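The long road to a robot that tidies up

Karla Galindo has a list on the wall of her office at Dimeck. It names the jobs that people most often say they would hand to a machine if they could. Ironing is at the top, followed by emptying the dishwasher, changing a duvet cover and putting things back where they belong. The list was made in November. No line on it has been crossed out.

Dimeck makes control software for robot arms, and for years its customers were factories. A factory arm does one job in one place, with parts that arrive the same way up each time. It can do that all night. Galindo's team was asked to find out what happens when the parts stop arriving the same way up.

"A kitchen drawer is harder than a car door," she says. "The car door is always the same door."

Her approach is one that several groups have taken up. Instead of writing out each movement in code, people do the chore themselves with a gripper in each hand, and the software learns from the recordings. Nothing is fixed to a robot at that stage. The person feels the weight of the object and makes the small corrections that are so hard to put into rules.

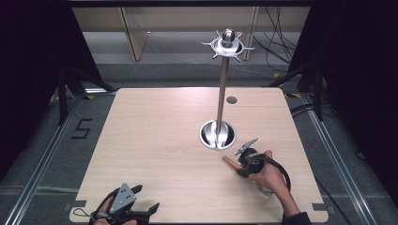 Metal objects are a particular nuisance. Polished surfaces throw back the light, and a camera can mistake a reflection for an edge. Thin rods are awkward too, as a grip that is slightly off will turn the piece instead of lifting it. Lech Brzozowska, who plans the recording sessions, gives new starters shiny things in their first week so that they learn to slow down.

The sessions are dull work. One task may be repeated 900 times before the team is willing to train on it, and a share of those attempts is thrown away. In the last set 659 were kept. The learned version was then tried on an arm and finished the job in 338 runs before the project moved on to something else. Galindo calls that a fair start – though she would not want it near her own glasses.

Shop floors may see the benefit sooner. At Gevden, a small firm that assembles lamps and display stands, Rigoberto Bautista has 11 people on the benches and trouble finding a twelfth. He does not expect a machine to do the whole job. He would settle for one that could pass the next part and hold it steady.

"If it drops one in ten, I still need someone standing next to it," he says. "Then I've bought a machine and kept the wage."

For homes the sums are worse. A household arm would have to be cheap, safe around children and able to cope with a table that has been moved since yesterday. Galindo will not give a year. Her team starts on duvet covers next, with a single bed and a plain cotton cover.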